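Huvlow Player Guide, Section 4: Recording a film from a TV channel

This section explains how to record a holiday film or a series episode when it goes to air. You need a Huvlow box with software 749 or newer.

1. Press GUIDE and go forward to the day you want. The guide shows 14 days.
2. Choose the film and press the red button. A red dot is displayed next to the title.
3. For a premiere, open Options and set Extra Time. Live programs often finish late, so the colour of the bar changes to orange while extra time is active. 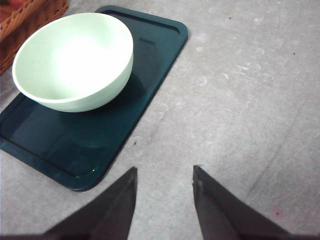 Mint-green bowl on a tray.

Note: The box can keep 90 recordings. When it is full, the oldest one which you already watched is erased first.

4. To record all episodes of a series, press the red button two times. If the series moves to another channel, the box does not follow it — you must set it again.

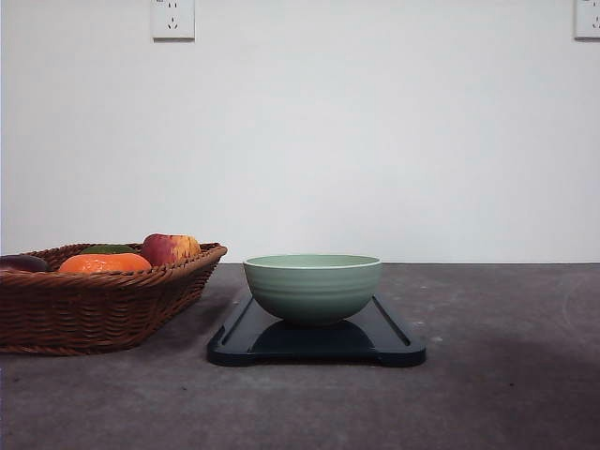

Power outlets on a white wall.

Caution: Do not unplug the box during a recording. The file will be damaged and cannot be repaired.

5. Open My Films to check that the recording is in the list. Favourite titles can be locked with the yellow button.

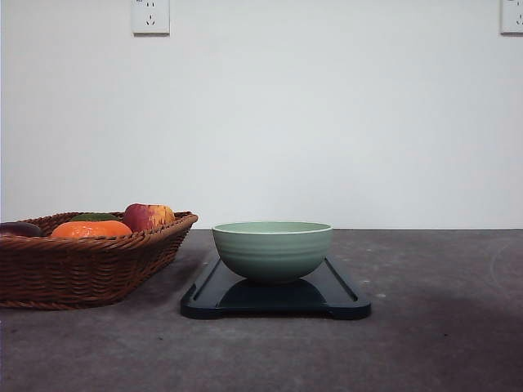
Sorting the list is done with the blue button, by title, by channel or by date. You can also give each folder a small picture from your own photos, up to 2,000 kilobytes. A simple picture is easier to recognise from the sofa. Press OK to save the picture.

Text: Ozan Akgül. Checked by Recep Altıntaş, May 23, 2020.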